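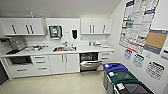 Our office kitchen, dishwasher open

arunas_l
Posted in: Shared spaces
We are getting new fronts and handles for the kitchen at work, and I have been asked what we want. At the moment it is all white with long dark bar handles, white worktop, steel sink, dishwasher to the right of the sink. The quote has two options, white again or charcoal. 27 people use it. What would you pick, and would you move anything while the fitter is in?

gunars_ots
White again. You know how it wears and you can see when it needs a wipe. We went dark at Bokemach and every fingerprint shows by lunchtime.

D_Bajwa
Disagree with Gunārs. White goes yellow round the handles and then no amount of wiping helps. Dark matt is fine if you use a damp cloth and no spray.
More important, I would keep the dishwasher next to the sink. People will put a cup in if it's one step away. If it's two steps the cup stays in the sink.

arunas_l
There are dishes in the sink in my photo with the dishwasher open beside it, so I'm not sure one step is enough.

D_Bajwa
Fair point. Was it full of clean stuff? That is the usual reason at ours.

arunas_l
Don't know. We have no system for who empties it.

rimvenckus
Get a clean/dirty magnet before you spend anything on fronts. We paid 2 euros for ours.
On the colour, matt charcoal marks more than the brochure says. Close up you get scuffs and little pale specks, same as any dark plastic. See below. 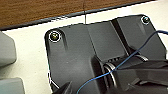 Dark grey plastic close up, two screws, faint scuffs and a few specks

gunars_ots
That's what I mean. On white you would not see half of that.

K. Strazds
You would see coffee on white, though. I clean a kitchen about this size and I'd rather have scuffs than drips down the drawers.
Those marks are faint anyway. From standing height I doubt anyone would notice.

rimvenckus
Drips come off. Scuffs don't.

D_Bajwa
He is buying cupboard fronts and they won't be made of that plastic. Ask for a sample door and leave it by the bins for a week.

arunas_l
I've asked Flitberg for a sample of each. They want a 15 euro deposit per door, which seems all right.
Handles are the other thing. 225 mm bars are in the quote. Anyone had trouble with sleeves catching?

K. Strazds
Only on the drawers. Check the ends are closed and not cut square.
Also clear the small stuff off the worktop before the fitter comes. You have a group of things at each side of the sink and it will all end up on someone's desk otherwise.

arunas_l
Will do. I'm putting a box out in the morning, and I have ordered the magnet.

gunars_ots
Still say white.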